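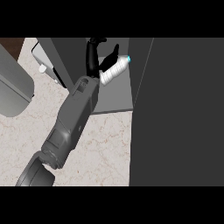
07/12/2021

Up at six to finish the newsletter piece and then didn't finish it, so no surprise there. The training day at Premstead was yesterday and I want to get it down before it all runs together.

It was the one for local reporters, the course I missed in March when I had that chest thing. Fourteen quid on the train from Sitthorpe, and I stood as far as Feko Road with my nose in a man's rucksack. I'd told myself I'd read the handouts on the way. I did the crossword instead, or half of it.

Adhiambo Barasa ran the morning. I'd been reading her court reports for years and had built up this picture of someone very stern, and she came in with a carrier bag full of satsumas and passed them along the rows! She made us do the old exercise where you get a long council report and have to find the story in ten minutes. Mine was 1,415 words of drainage. I went for the cost, like everybody at my table, and she said fine, but who lives at the bottom of the hill? Page four, it was. A whole row of bungalows. I felt about twelve years old.

Then shorthand, which I'd been dreading. I used to be quick and now I can't read back half of what I put down. There's a squiggle in my notebook from yesterday that's either "planning" or "plumbing" and I shall never know.

Lunch was soup and a roll. Sat with two lads from the Smadi, who put out a free sheet every fortnight and deliver it themselves, 1,331 copies, on foot, and then argue over who got the hilly side. They were lovely company and very gloomy about adverts. The garage has dropped its half page and the carpet place only wants Christmas. I said ours was much the same. We used to print 1,000 and sell nearly the lot, and last month I carried 400 back up the stairs to the office and my knees are still complaining.

The afternoon was law, mostly what you can and can't say when there's a case on. I took four pages of notes (longhand, sensibly) and got muddled over juries all the same. Must ring and ask for the slides. There was a long discussion of whether you should let people see their quotes before you print them and it got a bit heated near the window. I kept out of it. I do sometimes, for the older ones, if they're worried - I know I'm not supposed to.

Adhiambo caught me at the coats and said she'd liked my thing on the bus shelter. I said oh, that, and dropped my glove. Why can't I just say thank you?

Home by eight, beans on toast, bed. Today I've been out to see the bottom end of our own hill, as it happens, with a notebook, and talked to a woman called Jean over her gate for most of an hour. Her cellar's had water in it twice. I've put a call in to the council and they'll ring back, they say.

Newsletter piece still not done. Need stamps, and milk.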